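The Packing Room Learns to Share

Half past six, still dark out, and the kettle at Wosta is already on its second boil. Zofia Kwiatkowski has her gumboots off and her runners on. She's been on kits for years, spare parts mostly, washers and clips and little springs bagged up for the blokes who fix pumps out in the sheds. Sixty-four bags to a carton. Tape, label, next.

Used to be all hands. Now two of the benches run arms.

The gear came in December, through an integrator called Trivau, and the first fortnight was a mess. Bags on the floor. Stoppages every time the light changed through the roller door. "I could've done a whole carton while it thought about one bag," Zofia says. She laughs, but she kept a tally on the back of a timesheet and she showed it to the boss.

What changed? The roster, for a start. Packers used to stay put for a full shift. Now they swap every 2 hours, bench to arms to checking table. Wrists are better for it, Zofia reckons. Her left one used to wake her at night and mostly doesn't now. Nobody's been let go. Three people did move across to dispatch, and one of them wasn't thrilled about it, and said so at smoko for a month.

Pay is the sore point. Minding the arms was meant to come with a higher grade. It did, eventualy, after some back and forth over what "minding" means. Clearing a jam counts. Resetting counts. Teaching it a new bag? Still arguing that one.

Zuzanna Piątek runs the floor. Came up through packing herself, at Wróbel, before the move out here. She's blunt about what the arms are good at. Steady work, same part, same size. Bags are the hard bit. Thin, shiny, slide around, never sit the same way twice. A ten-year-old can pick one up and get it open. The arms needed weeks of somebody showing them, and Zofia did a fair chunk of the showing.

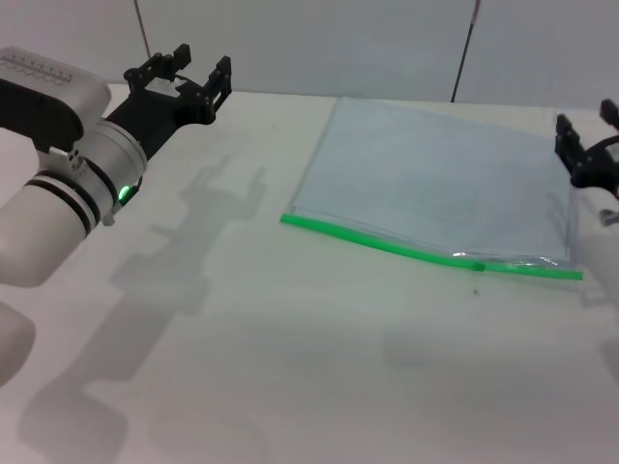 Two arms, one zip bag: the job that takes the most teaching.

"You start to notice your own hands," Zofia says. "How you pinch the corner. I'd never thought about it."

Next up is a scheduling system, Lurkik, that will hand out the jobs each morning. Zuzanna wants it in before the busy season. The packers want to see it first, and they want the swap times left alone. There's a meeting on 2019-06-25, in the lunch room, sandwiches supplied. Zofia's already got her questions writen down, same place as the tally, back of a timesheet.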